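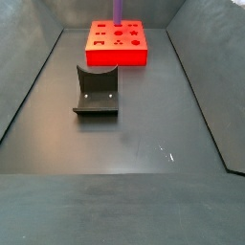

OK quick one because I have a lab report due and I already promised Samina I'd write this up before we all forget what we did. Robotics club, week whatever of getting ready for Rurnuvar. Saturday session, started at 9, supposed to end at noon, did not end at noon.

For anyone new: Rurnuvar is the regional manipulation contest over in Draststead. Teams get an arm, a box of shapes and a block with holes, and you have to get the shapes in the right holes with no human hands in the enclosure. Out of 100 points. You lose points for dropping, for jamming, and for something the rules call "excessive force" which we've emailed them to define and they sent back the same paragraph from the rulebook. Thanks.

We're running Mengal again this year. Mengal is the arm (last year's seniors named it, don't ask me what it means). Samina Awan is doing the control side, Ross Dunbar has the gripper, I do data and also all the sweeping up. We're five people on paper but the other two had band.

So. The peg. We decided back in March to start with the long purple cylinder because it looked like the easy one. Round thing, round hole, doesn't matter how it's rotated. Great plan. Except it's long, so if the fingers grab it up near the top and it's tilted even a hair, the bottom end is off by a lot more than a hair. You can feel really good about where your gripper is and the end that matters is somewhere else completely.

First hour was just that. Teleop, one person driving with the controller, everybody else being quiet (trying to be quiet). Ross drove first and he's good, annoyingly good, he does this thing where he comes down fast and then just stops and waits. I asked what he's waiting for and he said "for it to quit swinging." Which, ok, noted, that went in the driver notes. When I drove I came down slow the whole way and made tiny corrections constantly and my runs looked like garbage when we plotted them. All wiggle.

Also we argued about whether to throw out bad runs. Samina says keep anything where the driver recovers, because the model needs to see what recovering looks like. I wanted them gone, they make my plots ugly. She's right, I think. We kept them. We threw out the ones where somebody bumped the table. 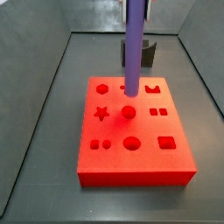
Choosing the target is its own problem and I didn't take it seriously until Saturday. In my head there was "the round hole" and that was it. But a block like this has more than one round opening, and when you ask a person to just put the peg in, they make a choice without telling you they made one. Ross was lining up on one and I was lining up on another and we logged both as the same task for like half the morning. Not great! Look how close together they get too: the end of the purple peg is right by the small round hole in the back row and the center one is just in front of it, with the peg's shadow falling across the red there. From the driver's seat those two are the same place. Now there's a target field in the log and the driver has to say it out loud before the arm moves. Feels silly. Works fine.

The software is Wetero, same as last year, and the recorder part still does the thing where it drops the first few frames if you hit start too fast. Fix from last year's notes was "count to 4 before moving." So we count to 4. Someday one of us will fix it for real, it will not be me.

Grip stuff, from Ross, he made me promise to include it:

Grab height matters more than grip force. We kept cranking the force up thinking it was slipping and it wasn't slipping, it was pivoting. Two flat pads on a round peg, it can rock forward and back between them and squeezing harder doesn't fix that much.

Check the pads for dust before every batch. Every batch. Not every session.

If it lands crooked, open all the way and regrab. Do not nudge. I nudge. I'm working on it.

He wants to try pads with a shallow groove so the cylinder centers itself, but then those pads have to pick up everything else as well and nobody knows how they'd do on flat parts. He's printing a pair anyway. They'll probably be ready by next time if the printer in the back room behaves. 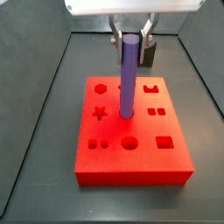

Samina's argument, and she drew this on the whiteboard about three seperate times, is that we should stop treating the whole drop as one motion. Split it. Get above the hole, pause, look, then go down till you touch something, then search. Small spiral, low force, let the peg find the edge. The model we trained last month never learned to pause because none of us ever paused, except Ross. It saw mostly my wiggling. So it wiggles. It's kind of embarassing to watch a robot do an impression of you.

We ran her version as a hand coded thing just to see. It's slow. Like go get a snack slow. But it doesn't ram the block, and with the force penalty in the scoring I'd take slow. We've got time limits to think about too so there's some middle ground in there, she's going to mess with the spiral size this week.

Lighting, I keep forgetting to write this down. The red block throws a ton of red back at the camera, and the holes are just darker red on red, so with the blinds open one batch looked different from the next. Blinds stay closed now. Tape on the cord. Please don't take the tape off.

Total after Saturday is 294 runs in the folder counting the ones with the target field filled in afterward by me squinting at video. I want to redo some of those. Samina says don't bother till we see how the next training goes.

To do before next time:

retrain with the target field in there
Ross: groove pads
me: driver notes, actual readable ones, plus clean up the folder names
somebody ask Draststead if practice time the night before is first come first serve
buy more tape

After the peg is the star I guess. It does matter how that one is rotated. Not thinking about it yet. Lab report.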